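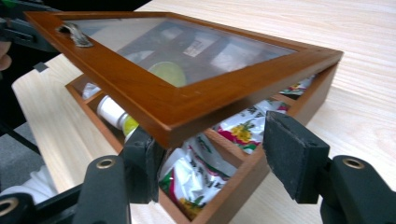
Box with compartments, glass lid raised. Small metal clasp near the corner.

2 October 2023

Guitar no. 74, classical, spruce top. Humidity in the room is 20 points higher than in February, so I glue no braces today. The top stays in the rack with the stickers between.

Worked on the varnish tests instead. Three strips from the same spruce offcut, all scraped, not sanded. Strip A has the shellac only. Strip B has shellac over the Bandard sealer. Strip C has the Plivitz oil varnish, thin, put on with a finger. B looks good from far, but under the lamp the grain is a little gray. I don't like it. C is the warmest but still takes a fingernail mark. Leave C alone one more week and do not touch it every morning!
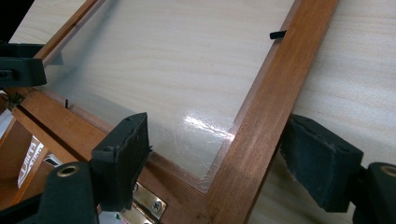
Wood frame with glass pane, one mitered corner toward the bottom.

Tap tone of the back (the second Tran set, the maple): it rings longer than the first set, but one side is dull near the lower bout. I took a little from the inside with the scraper and stopped there. Thickness is written in pencil on the wood. Please do not erase it, I need these marks when I fit the linings.

Neck: the scarf joint was open by a hair at the left edge. I planed both faces again and checked with the straight edge against the window. Now no light comes through. Used fresh hide glue, the old pot smelled bad and I threw it away.
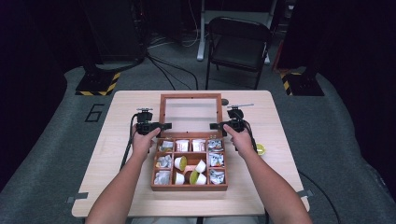
The rosette for the Stillness model is still a problem. The channel is cut but the black line is too thick for it, and if I force it the spruce will crush. Two ways: scrape the line thinner, or open the channel with the small cutter. I prefer to scrape, it is slower but I can stop in time.

To do: sharpen the small cutter anyway, order 3000 grit paper, ask for the price of bone nuts. Bending iron was left on low during lunch - my mistake.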